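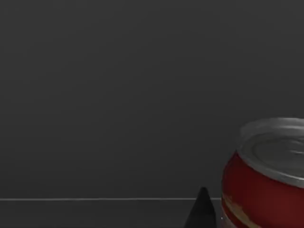 Politicians reuse phrases until you stop hearing them, and checking whether a slogan hides a plan takes about 10 minutes. Start with the full transcript, never the clip. Read it once and strike out every line that could be said by either party. What's left may be as blank as that dark gray wall, with no text on it anywhere. Fine. Write "no content" and move on.

## Search the phrase

Put the exact wording in quotes and look for earlier uses. I stop at 12. If the same words sold a trade deal, a war and a highway bill, I doubt they mean much now. Deming Jiang, who edits our Bonsu newsletter, thinks 12 is overkill. Maybe – but I've been burned by stopping at 2.

## Look for a number and a date

A promise needs an amount, a deadline and someone in charge. "Historic investment" has none of those. Ask the same of the other side's rebuttal, which is usually just as thin. I use a kitchen test: could I explain this to somebody standing at the counter next to the microwave, before their lunch is done? If it takes longer, I go back to the transcript and check whether I'm filling in the gaps myself. 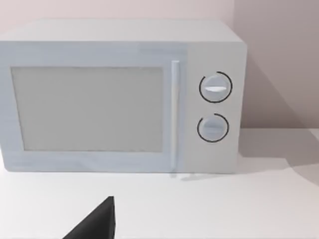

## Save your notes

Keep the link, the quote and your verdict in one file. Don't trust a "promise tracker" that won't show its sources.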